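Palano (kitchen robot project)

Palano is a two-armed kitchen robot project that I've been putting together in a shared workshop in Flurnstead, and this is my attempt at a proper wiki entry for it. I'm the main editor of this page as well as the person who broke the first shoulder joint, so expect it to lean my way a bit. Fix anything that's wrong!

Name and origins

The name came off an old crate lid we were using as a base plate. The project started in June with one arm clamped to a bench, a pile of hobby servos and a very optimistic parts list. The second arm came along when I got tired of chasing bowls across the bench (one arm can push a bowl forever, it just can't hold it still).

Hardware

Both arms share the same joint layout and run from one power supply under the bench. The joints are belt driven, using a reducer design called Rebelo that somebody at the workshop in Zolledcombe drew up and was kind enough to share. I printed mine in a tougher filament and it took 11 tries to get a set that didn't click. The cables run down the outside of the arms. I know, I know, but internal routing meant taking the whole elbow apart each time a wire let go, and I got very fast at that and never want to do it again.

Simulation

Most of the work happens in a simulated kitchen these days. I built it with a counter, a sink, a microwave and kitchen scales, and the arms in there use the same joint limits as the ones on the bench. Weighing is the main job: pick up a container, set it on a scale, let go, back off without bumping it. It sounds like nothing and it has eaten my evenings for months. A batch is 1000 runs with the starting positions shuffled a little each time, and the best batch so far had 133 failures, mostly from the gripper brushing the container on the way out.

Getting the contact settings right was the fiddly part. With too little friction everything skates across the counter like it's been buttered, and with too much the fingers won't release. I keep two settings files, one for the rendered kitchen and one for quick tests with no graphics, and yes, I have mixed them up.

Current status

The next thing on my list is slowing down the last bit of the release so the fingers open before the wrist starts to lift.

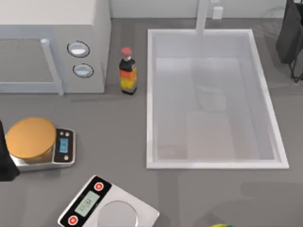 After that I want to bring the same motion over to the real bench, at half speed, with a hand on the stop button. The settings files will go up on the workshop page once I've cleaned out my rude comments.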